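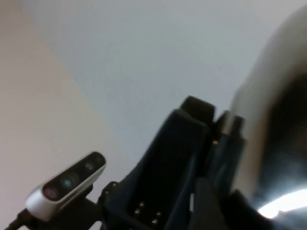 Notebook entry by Brisa Sandoval, Skumus teaching bench, Draltenthorpe
Thursday, September 17, 2026
Read by: Leszek Pietrzak

Purpose of session: to record hand-guided and remote demonstrations of the lid task and to settle which method is used for the remainder of the set. Operators were Jacinto Espinoza (remote) and the undersigned (hand guiding).

Wrist camera checked before the first run. The bracket screws were retightened and the cable was given more slack on the side nearest the wrist joint. Both fingertip pads wiped down. The wrist view at rest takes in the fingers and a good deal of wall, so the start pose must be lowered before the recording is opened. Leszek has asked for this twice and it is now written into the start sheet.

Hand guiding, first block. 16 demonstrations kept. The arm is comfortable to lead down to the knob, but the operator's forearm crosses the fixed view at the moment of grasp. Lift is clean. Placement is slower than it should be and shows small corrections that the operator does not intend. These appear in the joint record as a tremor of short duration and will be smoothed only if Citlali Villaseñor agrees. Raw files are to be retained in either case.

Remote control, second block. Nine demonstrations kept. Delay on the Roltico handset was 108 ms at the start of the block and was not measured again – to be corrected next time. Jacinto reports that depth is hard to judge from the fixed view alone and that he relies on the wrist view for the last part of the approach.
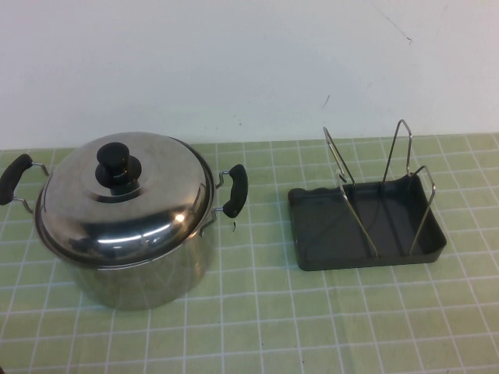
Remote demonstrations will be the standard for this task, with hand guiding kept for the approach to the knob only. The operator's body stays out of the fixed view, and the record of commanded motion is complete from start to finish. Start layout for all further runs is pot on the left, lid on, and the tray with the wire rack on the right. The grid on the mat is to be used for resetting, and the pot is to be turned so that its right handle points toward the tray, as at present. The lid should be carried high enough to clear the tallest loop of the rack before any sideways lowering begins. Operators are asked not to bring the lid in against the wall side.

Outstanding: time limit per demonstration remains 600 seconds, which is generous and should be reviewed. Cirilo Pacheco to confirm gripper force setting for the knob. Labels for the first block still to be entered – B.S.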